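Re: [feswood-owners] Garage slab and floor drain, before anyone pours 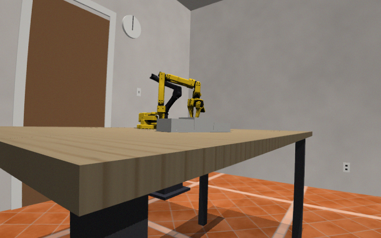 Ecaterina Toma wrote:

> We are on Pimholm Lane, the end unit, and our garage floor has been breaking up near the door for three winters now. The top layer comes off in flakes and there is a low spot where the snow melt from the car sits until it dries. I have a bid from Muletti to tear out the old slab and pour a new one, and a second bid from Zakharchenko to grind it down and put a coating over it. The first costs more than twice as much as the second.
>
> My questions are these. Is the coating worth doing on concrete that is already flaking? Do I need a floor drain, and is it even allowed? And did anyone who replaced their slab put insulation under it? We don't heat the garage but we might want to someday.
>
> Thanks for any help. I have to give Muletti an answer by Thursday.

Ecaterina,

We replaced ours the summer before last, so I can answer most of this. Our unit has the same floor plan as yours but faces the other way, and we get less sun on the apron than you do.

On the coating first. I got a price for one too, and I ended up turning it down. A coating holds on to whatever is under it. If the top half inch is weak, the coating will come up with a layer of concrete stuck to the back of it. There is an easy check you can do yourself before Thursday. Take a hammer and tap across the floor in a grid, every foot or so. Solid concrete gives a sharp sound. Where the top has come loose from the rest it sounds hollow and dull. Mark those places with chalk. Mine were nearly all in the front third, where the car drips, with a couple more by the side door. If yours are only at the front, ask both companies about cutting out just that strip and pouring it new, with a joint where it meets the old floor. Muletti would not quote that for me but it was a different estimator then.

The other check is for moisture. Tape down a square of clear plastic, all four edges, and leave it overnight or longer. If there is water under it in the morning, the slab is pulling moisture up from below, and a coating is likely to blister. The original slabs at Feswood were poured right on the dirt in at least the first two rows, with no plastic sheet under them. I know this because I watched ours come out. I can't say what is under yours.

Now the drain. You need to ask the building department, and you should get the answer in writing or at least write down who you spoke to. What they told me was that a drain inside the garage can't be tied to the storm line, and tying it to the sewer meant a separator tank, which I was not going to pay for. What we did was skip the drain and pitch the floor. Ours falls 2 inches from the back wall to the door, and the water runs out under the weatherstrip onto the apron. It works well enough from November to March. On very cold days it freezes at the lip and the door sticks, and I go out with a plastic scraper before I hit the button. If I did it again I would ask for a shallow trench across the opening, on the outside of the door.

Make sure the pitch is on the contract as a number. "Slope to door" can mean anything. The first crew we had in to look at it wanted to match the old floor, and the old floor had the same low spot you are describing.

Insulation. Yes, we put it in, and I would do it again even though we still don't heat the space. It has to go in before the pour, and there is no second chance at it short of tearing the floor out again. We used two inches of rigid foam made for use under slabs, with the plastic sheet on top of it and the seams taped, and also a strip of foam on edge all the way around where the slab meets the foundation wall. The edge strip matters more than people think. The foam came to 5 percent of the whole job.

If you think you might ever want heat in the floor itself, that is a separate decision, and you would have to put the tubing in now too. We left it out. My brother-in-law has it in his shop and likes it, but he is out there every day.

Some other things I would put in the contract:

Thickness. Ours is five inches at the door and four everywhere else.

Air-entrained mix. This is what keeps the surface from flaking again with freezing and thawing. Ask to see the delivery ticket when the truck comes. I forgot to ask for mine and had to chase it for weeks.

No water added at the site to make it easier to spread. They will want to if it's a hot day.

Control joints, cut the same day or early the next morning. We have one down the middle and two across.

Who hauls away the old concrete, and where the truck will stand. The lane is narrow at your end and the Zakharchenko people once left ruts on the common grass that the owners next door had to argue about.

Curing. They sprayed ours and told us to keep the car off for ten days. We kept it off for three weeks because we were away anyhow. Don't use salt on it the first winter at all. Sand is fine, though it gets tracked into the kitchen.

As for price, I'd rather not post ours to the whole list, but I will send it to you directly along with the drawing. The garage is 108 square feet smaller than the one in the corner units, so be careful comparing with those. I know one of the corner owners was quoted by the foot and then charged a minimum on top.

One more thing on timing. Concrete does not like to be poured late in the year here. If Muletti can't get to you until the nights are below freezing, I would wait for spring, and I would not let the Thursday date push you. Ask them to hold the bid. They held ours for 63 days without any trouble and the number did not change when we signed.

You will also have to empty the whole garage, shelves included, and anything fastened to the walls in the bottom foot or so. The crew cut along the drywall and it made dust that got into everything. We taped the door to the house and put a wet towel along the bottom and still found it on top of the refrigerator. Figure on up to a week with the garage door open or off its track during the day. The opener should be unplugged, and the photo sensors at the bottom of the track have to come off and go back on afterward. Ours were put back crooked and the door would not close until I bent one of the brackets.

If you want to come look at the floor, we are usually home after 6 p.m. You can see the pitch best if I run the hose at the back.

Does anybody in the third row know if those slabs were also poured without plastic? It would be good to have it on the list, as a few of those floors are starting to go too.

Unit 14

--
feswood-owners mailing list
To stop getting these messages, reply with "unsubscribe" in the subject line.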